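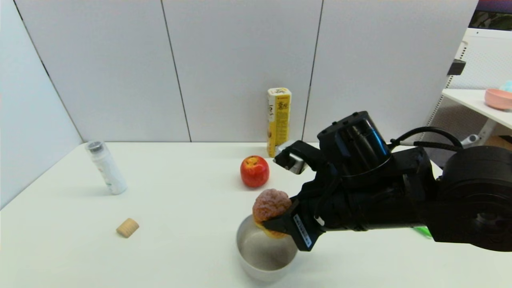 Cloltunance Classroom Pack with the Pacheco arm: one term in

Our score: 3 out of 5
Price paid: $1,724 for the arm, gripper, wrist camera and one year of the software
Used by: Starnlow after-school robotics club, grades 8 to 11

The box says "from unboxing to autonomy in one afternoon." I read that line out loud to the club at our first meeting and Eduardo Loureiro, who has built more of these things than I have, laughed into his coffee. We were still hunting for a missing bag of screws at half past five.

I'll try to be fair. I came into this not wanting to like it. Our club got along for years with wheeled kits that followed a black line on the floor, and they were cheap, and when a student broke one she fixed it herself. The Pacheco arm is a different sort of purchase. You are paying for a real arm and for the promise that teenagers can teach it to pick things up by showing it how. The first part of that I have few complaints with.

The hardware

The arm is solid. The joints feel tight, there is very little wobble at the wrist, and the clamp holds on a table edge without chewing it up. Ours has had a full term of students leaning on it and it still homes to the same spot. The gripper fingers are plain black and screw on at the base, so a worn one can be swapped with a small screwdriver and some patience. The two screws that come with each finger are soft. Buy better ones before you strip a head like we did.

The cable at the wrist is my main gripe on the mechanical side. It needs a loop with enough slack for the wrist to turn, and the manual shows this in one drawing the size of a stamp. Our first route was too short and pulled the plug out on the third run.

The lessons

There are 22 of them. The first six are good. They're short, they get hands on the arm quickly, and whoever wrote the one on joint limits has clearly met a ninth grader. After that the writing gets thin. Lesson 9 tells students to "collect sufficient demonstrations" and never says what sufficient might be. Lesson 14 refers to a menu that isn't in our version of the software. By lesson 17 the tone has gone from friendly to something like a press release, and Madalena Baptista and I were rewriting the handouts the night before each meeting.

What it's like with real objects

The pack wants you to use its foam cubes. The cubes are easy, and a gripper that can lift a foam cube has not told you much. So we moved on to whatever the students were curious about: an apple, a plastic bottle, little wooden pieces, a food item to be held over a steel bowl. A lumpy thing that looks like a fried cutlet is a far better teacher than a cube. It has no flat side to line up with, and the students had to argue over where to pinch it. That argument was the best ten minutes of the term.

The half-round wooden block was the one I'd recommend to other clubs. One side is flat and one is curved, so it matters a lot how you come at it. Come in high and the fingers close on the slope. The students learned to slow down, open wide and get low before closing, which is a decent lesson in itself and appears nowhere in the 22.

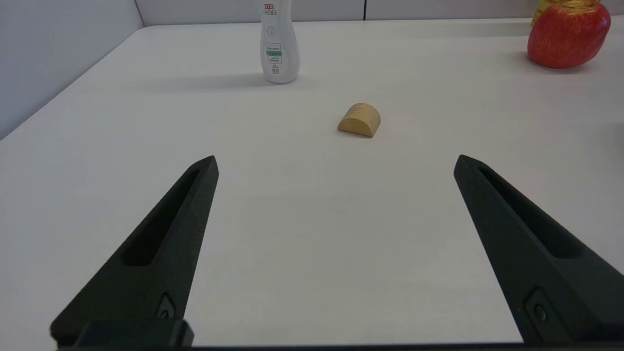 Wrist camera view: fingers open, the half-round block ahead of them, bottle and apple farther back.

The wrist camera is the best part of the kit. Students who could not follow what the arm was up to from the side understood it right away from down there. You do lose the tops of tall things, and a bottle standing at the back of the table may have no cap as far as this camera is concerned. Plan on a second camera higher up. The pack supports one and does not include one, and I think that should be printed on the front of the box in large type.

The software

It's called Posta and it is where most of our two missing stars went. Recording a demonstration works fine. Sorting through them afterward is miserable. You can't rename a batch, you can't delete one from the middle of a list, and the thumbnails are all the same first second of the recording, so every run looks like every other run.

The training button is the big selling point. You press it, you wait around 70 minutes on the laptop we have, and you get a version of the arm's behavior that does what you showed it, provided you've put the objects back close to where they were. Move the bowl a hand's width and results get shaky. The product page talks about a starter set of 3,720 recordings that is supposed to help with this. We loaded it. We couldn't see a difference, and there's no simple way in Posta to run with and without it and compare. Two of the older students wanted to do exactly that as their term project and gave up at the export screen.

I asked support about it twice. The first answer was polite and about a different product. The second said the feature was planned.

Would I buy it again?

With the club's money, probably the arm and camera alone, if they would sell them that way, and they won't. Eduardo is softer on it than I am. His point is that our students now talk about grasp angles at lunch, and the wheeled kits never did that. Fair enough. My point is that they learned it from an apple and a block of wood, and I could have supplied those.

If you have an adult who is comfortable editing lesson plans and a laptop newer than ours, it can work. If you were hoping to open the box and follow along, wait for the next version of Posta and ask to see lesson 14 first.

Pros: sturdy arm, useful wrist camera, fingers easy to replace, strong first six lessons
Cons: weak later lessons, clumsy recording list, second camera sold separately, soft screws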